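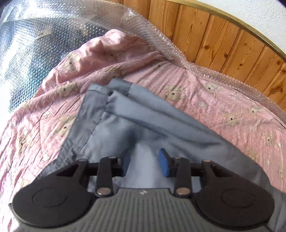

Gray-blue cloth on the pink quilt with the teddy bears and stars.

The July closet letter

Hello again, dear Pretar readers, and thank you for all the notes that came back after the last letter, the one on darning wool socks. I had no idea so many of you felt so strongly about darning mushrooms. I am still working my way through them with my morning coffee, and if you wrote to me and haven't had an answer, it is coming, I promise, and it will probably be too long.

This month I want to talk about hand-me-downs. It's a funny time of year to bring it up, I know, with everyone in shorts and half of you away, but July is when my family has always done the big sorting. My mother did it in July, and her mother did too, up in Vania, where the summers were short and you had to get the winter things out in the sun while there was sun to be had. By the end of August the children had to be dressed for school and there was no money for surprises, so you found out in July what still fit and what didn't.

I grew up at the bottom of a long line of cousins, so nearly everything I wore had been somebody else's first. There was a brown corduroy coat that had been through so many of us that the pockets were a different color from the rest, and inside the collar were the initials of every child who had worn it, each in a different thread. I hated that coat until the winter it stopped fitting me, and then I cried when it went to my cousin. I would give a lot to know where it is now.

Start with the child, then the pile

If you are sorting for children, get them to try on one thing from each kind before you do anything else. One shirt, one pair of pants, one sweater. You'll know from those which pile is hopeless and which is worth going through, and you'll have used up only a few minutes of their patience, which in my house was about all there ever was. I used to put on the radio and hand out crackers between sweaters.

Pants are the hard part. A shirt that's a little big is just a roomy shirt, but pants that are too long get walked on, and pants that are too tight in the waist get left in the drawer with never a word said about it, and you find them there the next summer, perfectly good and too small. Have the child sit down in them. Have them squat as if they were looking at a bug. If the button holds and they aren't tugging at anything, the waist is fine, and the length you can always deal with.

Solène Charpentier wrote to me from Oravec about this very thing. She has twins who are built nothing alike, and she says she gave up on sizes altogether and goes by a piece of ribbon. She runs it around the waist of the pants that fit best right now, snips it, writes the child's name on the end, and keeps it in her purse. When somebody offers her a bag of clothes, or she's poking around at a rummage sale, out comes the ribbon. I think that's wonderful, and I've started doing it for my grandson. (His is green. He picked it himself and was very serious about it.)

The number on the label

While we're on the subject, please don't put too much faith in labels. I once laid out a whole stack of pants marked with the same size on the bed, one on top of the other, and the waists stepped in and out like a staircase. Some of it is the maker and some of it is the washing. Cotton that has been through a hot dryer for a couple of years has been somewhere and come back smaller. If the seams look a bit puckered along the sides, measure it and ignore the label completely.

What to say when you pass things along

Now, giving. This is where feelings get hurt, so I'm going to be a little bit bossy. Ask first. I know it's generous to turn up at the door with two big bags, but a tired mother with a small apartment now has two big bags to deal with, and she feels she has to thank you for each thing in them and then see her child wearing it the next time you come by. Send a note that says what you've got and what sizes, and say plainly that it's fine to say no. And then, if she says yes, it's gone. You don't get to ask after the blue sweater.

Wash everything before it goes, even if it was put away clean. Clothes that have spent a year in a box smell like the box. Leave out the perfumed softener, as plenty of little ones can't have it near their skin, and go easy on the lavender for the same reason. Check the pockets! I've found a baby tooth, a train ticket to Skokosel and, once, a folded-up apology from one little boy to another that had clearly never been delivered.

Be truthful about wear, too. Thin knees are all right if you say so, and some families are glad of a pair of pants that can go straight out into the mud. A broken zipper is a different matter, and I would either fix it or keep the cloth for patches. I keep a basket for those, and I'll confess that it's more of a hamper by now.

On buttons and loose threads

Before anything is folded, I look over the fastenings, and I do it by the window with my glasses on. A loose thread near a button may be nothing at all, just a tail that was never trimmed. Give the button a gentle wiggle. If it stays put, snip the tail close with small scissors and go on to the next. Please don't pull it. I pulled one at a wedding once, on my husband's good jacket, and spent the toast holding the button in my fist.

If the button does wiggle, you may as well sew it again from scratch. Take the old thread out completely, use a doubled thread in a matching color, and leave a little slack by slipping a matchstick under the button while you sew. Then pull out the match, wind the thread around the slack a few times, and finish off underneath. That bit of stem is what lets the cloth lie flat when it's fastened. Pants especially want it, with all those layers at the waist.

For gray cloth I find that nobody's gray is ever quite my gray, and I go a shade darker than I think I should. A lighter thread catches the eye and a darker one settles in.

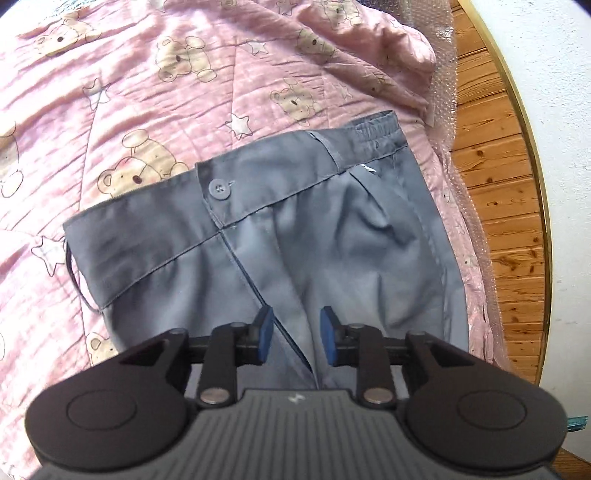
Putting away what you're keeping

Some things you'll want to hold on to for the next child, or the next grandchild, or for no good reason at all. I use plain cotton pillowcases with the size pinned to the outside. They breathe, they stack better than you'd think, and you can squash them into the odd corners where a box won't go. Button the waistbands and fold the legs together along the seams, and put the heaviest things at the bottom.

Baby quilts are their own subject. Please don't leave one folded on the same lines year after year, as the stitching gets tired along the crease. Take it out now and then, spread it over a bed for a while, and fold it some other way when you put it back. Thirds one year, quarters the next. Perrine Delaunay, who taught me to quilt when I was newly married and very bad at it, rolled hers around a tube covered in an old sheet, and they came out as smooth as the day she finished them. She also believed a quilt ought to be used, and would take one down for any visiting baby without being asked.

If you've washed a quilt, be patient with the drying. The top will feel ready long before the middle is. I flip mine several times over the course of a day and then give it one more night over the banister, and even so I've been caught out.

The swap, and your stories

We're doing the children's clothing swap by mail again, since last year's went so nicely. Twenty-four families took part and, going by the tallies you sent me, roughly 600 pieces found a new home, down to the mittens. If you'd like to be matched with another family, write to me with the sizes you have, the sizes you need, and anything your child flatly refuses to wear. (Last year that list included collars, the color orange, and "itchy stars.") Each family pays its own postage, and it's perfectly all right to send a small parcel.

I would also love to hear about the one garment that went through your whole family. Tell me who had it first and where it ended up, if you know. I'll print as many as I can fit in the next letter, next to Solène's instructions for turning a worn flannel shirt into a peg bag, which I've now tried and can report uses up exactly the part of the shirt that's still good.

The beans are coming in and I have to go and pick them before the heat does. Write soon.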